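# Leave the big room alone

The council in Meden wants to split the old Anthorpe hall into 82 small rental units, and I think it's a mistake.

I understand the numbers. A big open room is hard to rent. It costs a lot to heat, and most companies looking for space want four walls and a lock. The plan says the units would bring in up to 186 dollars a month each, and the town needs the money.

But once a big room is cut up, it almost never gets put back. Valdovinos did this with its bus depot. The walls went in, the tenants came for a while, and now half the doors are shut and the town has no indoor place that holds more than 100 people. The winter market there moved to a parking lot, then stopped.

Large plain rooms are useful because they don't decide much in advance. The Anthorpe hall has been a polling place, a seed swap, a roller rink and a shelter during the ice storm. You can't hold any of those in a storage unit.

People say the hall is ugly. I don't mind it. I like a white ceiling with the beams showing and the lights hung where someone can reach them with a ladder. Repairs are cheaper when you can see what you're repairing.

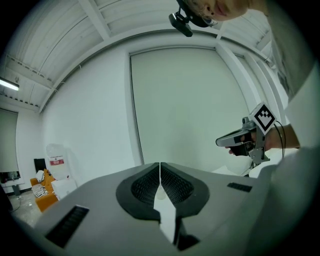 The council could try a middle course. Rent out the 2 side wings, which are already divided, and keep the main floor open. Charge businesses a fair day rate and let town groups pay less. Stadutholm runs its grain hall this way and still has a waiting list for Saturday mornings in December.

The vote is next month. I'd ask the members to walk the floor once more before they approve the drawings.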